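Search the guide Go Clear

Section 4: Recording Demonstrations with the Orka Hand-Held Gripper
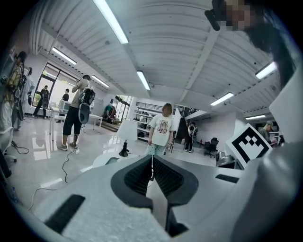
February 15, 2025
By Marcela Brabec

By now you have charged the gripper, paired it with the recorder, and found somewhere to put the packaging. The rest of this section covers the part where a human being shows the machine how to do a job, many times, without getting creative.

Štefánia Murín wrote the first version of these steps for the Jallotstead workshop. I have removed the swearing and kept the order.

4.1 Before you start

1. Switch on the recorder and wait for the light to stop blinking. It will blink for longer than you think is reasonable.
2. Open Evotell on the desk computer and choose New Session. Name the session after the task. "Test" is taken. So are "test2" and "test_final."
3. Check that free space reads at least 3000 MB. If it doesn't, move old sessions to the archive. Do not delete them to save time.
4. Wipe the camera lens with the cloth supplied. Your shirt is not the cloth supplied.

NOTE: If Evotell shows code 2068, the gripper and the recorder disagree on what time it is. Restart both, recorder first.

4.2 Calibrating the grip

1. Hold the gripper level at chest height.
2. Press Calibrate and squeeze the trigger all the way, slowly.
3. Release it just as slowly. Evotell draws a curve while you do this – it should look like a hill, and a hill with a cliff on one side means you let go too fast.
4. Repeat until the screen says Accepted.

CAUTION: Keep your other hand away from the fingers during calibration. They close with more conviction than you expect.

4.3 Recording

1. Place the objects in their starting positions.
2. Press Record and hold still until you hear the tone.
3. Do the task at an even pace. Picture yourself handing a full cup of coffee to somebody you don't like but have to work with.
4. Put the object down completely before you open the fingers. Dropping it from a small height looks fine to you and will be copied faithfully by the robot, forever.
5. Press Stop, then mark the take Keep or Discard.

A simple task such as moving a cup to a tray needs 200 kept takes. Vary the starting positions between takes. If you reach 149 and begin to feel philosophical, take a break and hand the gripper to someone else. Enter the new operator's initials in Evotell first.

NOTE: Hesitation is data too. If you stop halfway to scratch your nose, discard the take.

4.4 When tracking is lost

A long low beep means the recorder no longer knows where the gripper is. Stop moving, bring the gripper back to the starting position, and wait for two short beeps. Waving it around does not help, although everyone tries it once.

If the beep comes back within the same take, discard the take and repeat 4.2. For faults that survive a restart, send the session log to Baláž support and leave the settings as they are until you hear back. Transferring finished sessions to the robot is covered in Section 5.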